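Paste notebook, February, started 9.40 in the morning

Second go at the wheat starch paste for the atlas repairs. The first batch went stringy overnight and smelled like a wet dog by the time I got the lid off, so that's in the bin and I've scrubbed the jar twice.

Same starch as before (the Feka, from the big tub, not the open bag on the shelf, which I think has been near the kettle). 20 g starch to 12 spoons of cold water, left to soak while I cut the tissue. Edmund says I never soak it long enough and he may well be right, because this time it went in smooth with hardly a lump! Cooked it on the small ring and stirred the whole way through. It turns all at once, milky and then suddenly see-through and heavy, and if you look away at that point it catches on the bottom. I did look away. Only a bit of brown though, and I left that in the pan. 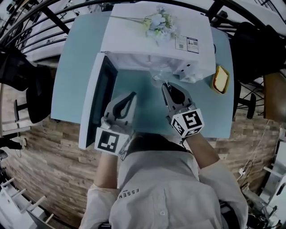

Leaning in over the pale blue table.

Sieved it through the Binau mesh when cool. Twice through is plenty. Third time just makes your wrist ache and I couldn't feel any difference between my fingers.

Test strips next. I pasted Oksanen tissue, the thin one, onto offcuts of the same sort of paper as the atlas and let them dry under felt and a board for 40 minutes. Results so far:

Thick paste, straight from the sieve: holds like anything but it cockles the offcut. Nasty ridge down one side.
Let down to single cream: lovely. Flat, and the tissue almost vanishes.
Let down to milk: peels off if you so much as breathe on it.

So single cream it is, and I've written that on the jar lid in pencil. Ulises wants to try a drop of the Eltomier methyl cellulose mixed in to slow the drying, which would help on the long tears where the far end has gone tacky before I've got the tissue down. I'm for it, but on offcuts first please, not on the map of the coast with the hand colouring. That green lifts if it gets damp. I touched one corner with a barely wet swab and it came away on the cotton straight off, so those sheets need a separate plan altogether.

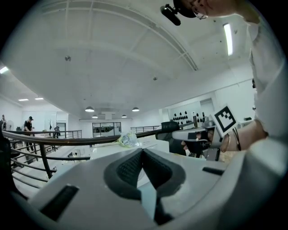 The other thing is grain. I tore 2 of my strips along the grain and the rest across it without thinking, and the across ones have pulled the offcuts into a curl as they dried. I knew this! It's on the first page of this very notebook. Mark the grain on the sheet with an arrow before cutting, every time.

Jar is in the fridge behind the milk, lid on, a film of cold water over the top. Do not eat it, Edmund. If it has gone thin or sour by tomorrow I'll make half quantities from now on and stop being greedy about it. Still to do: buy another soft brush (the wide one is shedding), and find out who has the good bone folder.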